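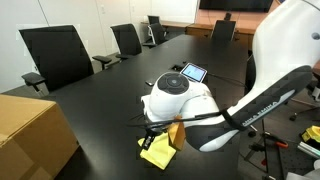 Demonstrations are only as good as the variety in them, Hsin-yi Tu has argued, and most methods for gathering examples start from that idea. Demonstration collection is the stage of robot learning in which a person guides a robot through a task and the movements are recorded for later training. Each recording is called an episode. It usually holds joint positions, the opening of the gripper and video from one or more cameras, all stored on a shared clock.

Two ways of guiding the arm are common. In hand guiding, the operator holds the arm near the wrist and moves it directly. In teleoperation, the operator works a second device and the arm follows. Hand guiding needs less equipment, but the operator's hands tend to show up in the video.

Cloth is a frequent subject. A rigid block can be described by its position and angle, while a cloth takes a new shape each time it is lifted – and two lifts from the same corner seldom match. Cloth sets are therefore larger than sets for rigid parts. The Pumard set has 2000 episodes, 400 of them with cloth held by a single gripper.

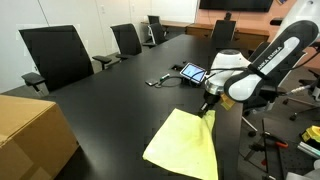 Failed grasps should stay in the set as long as they are labeled, according to one reply to the Pumard release notes, and later collections such as Twal have done this. Others remove them before training. The Demix format allows both, with a field for the outcome and a second for the operator's notes.

Sessions are kept short, as tired operators move less smoothly. Twal used 16 operators working in shifts of 2 hours. The starting position of the cloth was changed between episodes, and lighting was left as found.

Storage and review take up much of the work. Video makes up most of the data, and episodes with dropped frames or clock errors are set aside before labeling. Utov, a review tool, plays the camera views next to the joint readings.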